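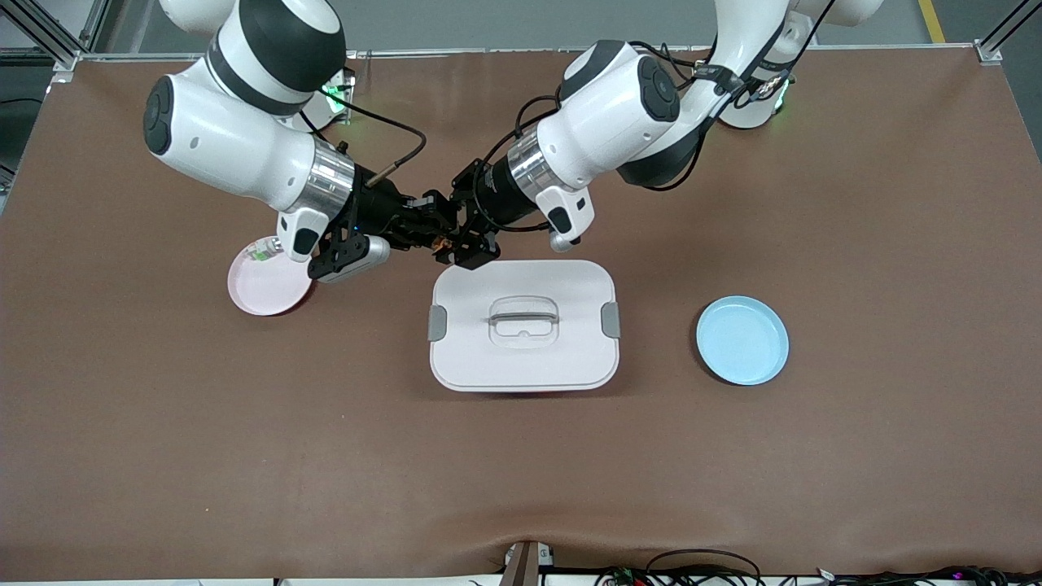 Reviews > Storage and Sorting > Trays and Dishes

Illamora shallow dish: use on the desk

4 min read

December 9, 2024

The Illamora is a shallow round dish in pale pink with a raised rim. It is sold for the table, but I bought mine to hold small bottles and vials while sorting them into a lidded container, and have used it for that since September. The dish cost £8 and arrived without chips or marks.

The base is flat, with faint concentric rings. These are slight enough that a cloth passes over them without catching. They do not stop a round bottle from rolling. The rim does that job, and does it adequately: with the desk knocked hard from one side, a small bottle crossed the base, met the rim and stayed in. A taller rim would hold more securely but would make it harder to get a finger under a label.

Stability is good. I loaded one side of the dish with 600 g of kitchen weights and the opposite side did not lift. On a smooth matte surface it slides if pushed, and there are no feet underneath to prevent this. A thin mat cures it.

Pale pink is a better working colour than I expected. White labels stand out, as do green caps, and a clear bottle is easier to find on it than on bare brown tabletop. The finish shows pen marks, which come off with washing-up liquid.
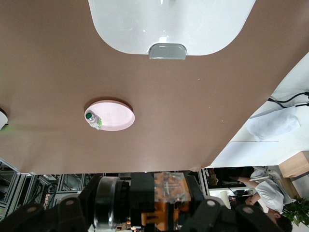 Can a small bottle be left lying down in the dish?

A closed one can, provided it is short. Longer bottles end up with the cap over the rim, where a sleeve can catch them.

The main fault is size. With 2 or three bottles on their sides the base is well used, and anything more has to be stacked or stood upright. Standing bottles are fine in the middle, less so near the edge, where the floor begins to rise. I compared it with the Anomitz sorting tray, which has straight sides and takes more, but has corners that collect dust and are awkward to wipe.

Stacking is acceptable. Two Illamora dishes nest closely and need a slight twist to part -- not a problem with dry hands.

Recommended for small batches. For a full cupboard, buy the tray.

Related reviews
Anomitz sorting tray, second version
Feralus label tape on curved bottles
Koller desk mat: grip and cleaning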